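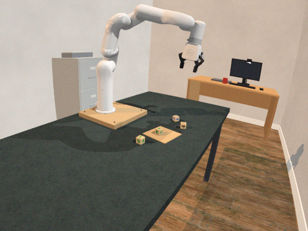

Should a robot that fails inside a simulator be treated as a safety problem?

It should be if anyone plans to run the same software on a real arm, and it should be written up with the same care as a failure on the shop floor.

I hold that view because of a fault we had in August, and because of how long we argued over what to call it. The task was as simple as these things get. A simulated arm on a table picks up a small letter block and sets it on a square wooden pad. The control software came from a project called Clesia, and the simulator was Zendari. We ran 4,000 trials. The report said 2,771 of them were successes, and most of our meeting was spent on how to raise that number.

Menaka Paul was the one who opened the logs for the failures and sorted them by the force on the fingers. Most were dull. The gripper closed on air, or the block tipped over, or the time ran out. But in 200 of them the arm had driven its fingers down into the tabletop and kept pushing. The simulator let the fingertips sink a little way into the surface, and then the trial timed out and the table reset. In the report each of those trials was one failure, worth the same as a block set down slightly off the pad.

A real arm doesn't reset. It bends a finger, strips a gear, cracks the pad or trips its own protective stop, if the stop is set correctly. If a person has a hand on the table at the time, the result is worse than any of those.

The cause was ordinary. When the wrist came over the top of the block, it blocked the overhead camera's view of the fingers and part of the pad. The software then fell back on its last good estimate of the block's height. If another block had been in that spot a moment earlier, the estimate could be wrong by the thickness of a block. The controller had a limit on speed but none on downward force. Somebody had turned the force limit off months before to make an early demo run smoothly, and it was never turned back on.
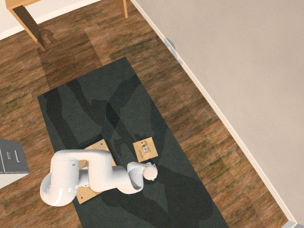 Radu Coman wanted to fix the height estimate and move on. His argument was that nothing had been damaged and no person had been near a machine, so there was no incident to report. He is a careful engineer and I understood the point. A safety report takes most of an afternoon, and if we filed one for every odd thing a simulated arm does, we would do no other work.

I still think he was wrong. The missing force limit was in the configuration file that was due to go onto the physical arm at our Anghel site the following week. The same file, copied over. Marietjie Mahlangu, who runs that site, had seen the success rate and nothing else. On that number she had no reason to check the limit before she let her staff stand at the table.

There is a habit in this field of treating simulated failures as free. In terms of broken parts they are, and that is a good reason to use a simulator. The trouble starts when the records are free as well, meaning thin. We logged whether the block was on the pad. We didn't keep a separate tally of how the arm had failed, though the force data was sitting there the whole time.

We have changed three things. Any trial with finger force over the limit is now its own category and goes at the top of the report. The force limit can't be turned off without a second person's name on the change. And configuration files for hardware are now built fresh and checked line by line, which has slowed us down. Radu complains about the last one, and he has a point about the hours.

The success rate fell after the limit went back on, because the arm now stops in some trials where it used to shove its way through. I'd take the lower number. Marietjie asked for the failure categories to be sent to her site before each update, and she now gets them.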